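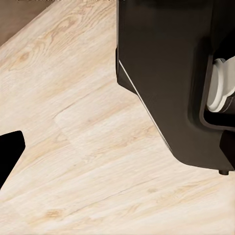 Page last changed: February, 9:48 p.m.

The Le Goff Test

Monique Lacroix had run the simulated kitchen 213 times before supper, and she wanted one more go.

"You said that an hour ago," said Lwazi Du Plessis, pulling up a chair anyway.

The idea was hers and she loved it. Every other lab at Indau trained its arm on perfect runs. She fed Lavent the spoiled ones too, each tagged with the moment the grip went wrong, and let it learn from the slips! 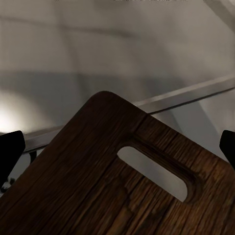

The board between the fingers, from the wrist view.

"Old score?" Lwazi asked.

"Out of 400 tries? Three."

"And with the slips?"

She scrolled down so fast she overshot, laughed, and scrolled back up. The number was still there. He read it with his lips moving, then leaned in close to the screen, where the board was tipping toward the bowl. 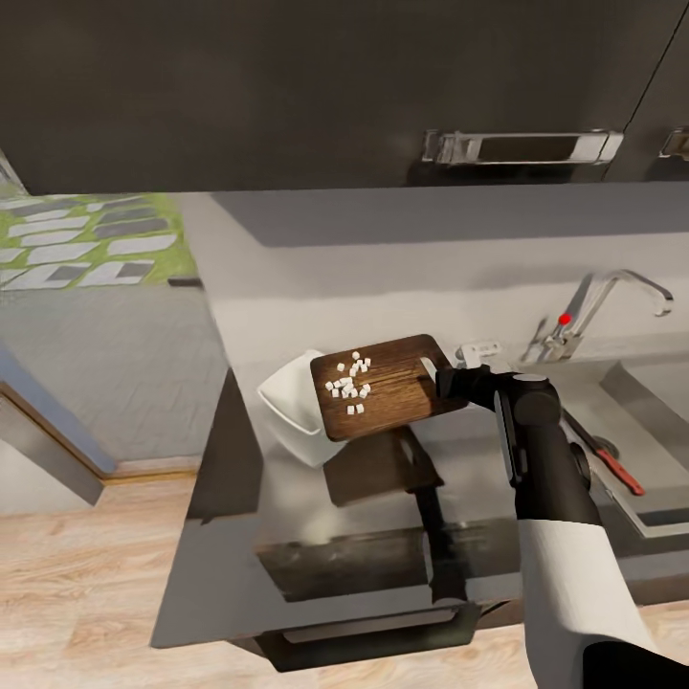
Lavent holds the board over the bowl, cubes still aboard.

"Go on," he whispered to it, as if it could hear him all the way from the server room in Cidgate.

Monique was already typing up the next batch. She had thought of soup.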